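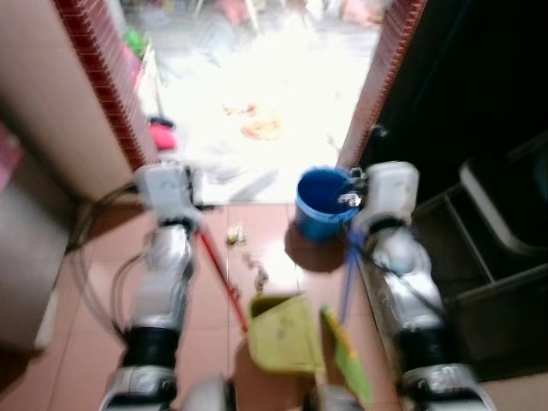 Figure 2. Cleaning items at a doorway: blue plastic bucket, dustpan with long red handle, and broom with blue handle, on a tiled floor.

4.2 Storage and use of floor-cleaning items

Doorways were the part of the house in which cleaning items were most often recorded. Of the 3337 entries in the Gremia household survey, those coded as sweeping were examined for the position of the tools and of any litter left on the floor. Figure 2 shows a threshold of this type, with two small pieces of debris lying on the tiles ahead of the dustpan and a bucket just inside the door.

Households in Flakum reported sweeping towards the outer door and collecting the waste there. In Espiritu, 9 of the 15 households interviewed swept each room separately and emptied the dustpan in the kitchen. The difference was not explained by floor covering, as tiled floors were common in both places. Respondents in both places preferred a long-handled dustpan, which spared them from bending. Grout lines were mentioned as the hardest part of the floor to clear, particularly of fine dust.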